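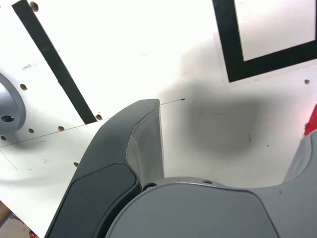 Search Urkalby Reference Go

Gripper clearance rule

Last edited October, by the Mamani desk

The gripper clearance rule (also "Plokik rule") is a shop practice for small robot arms working over a table. First written down at Prerorley, later taken up in Urkalby. Not a legal standard — it sits under whatever the local safety code says.

Main points. Fingers stay 3 mm off the work surface when moving sideways. Travel speed 200 mm per second with a person in reach, 600 otherwise. Zones are marked on the table with tape, dark on a light top, and re-taped when the edges lift. Finger pads get checked every 1000 cycles, and the check is writen in the log.

Older versions let the operator skip the log on short runs. Dropped after complaints from Mamani, which wanted one record per arm. Wording on soft objects is still unsettled — see Talk.

See also: Tool change; Work envelope; Emergency stop

Contact · Copyright Urkalby Reference · Back to top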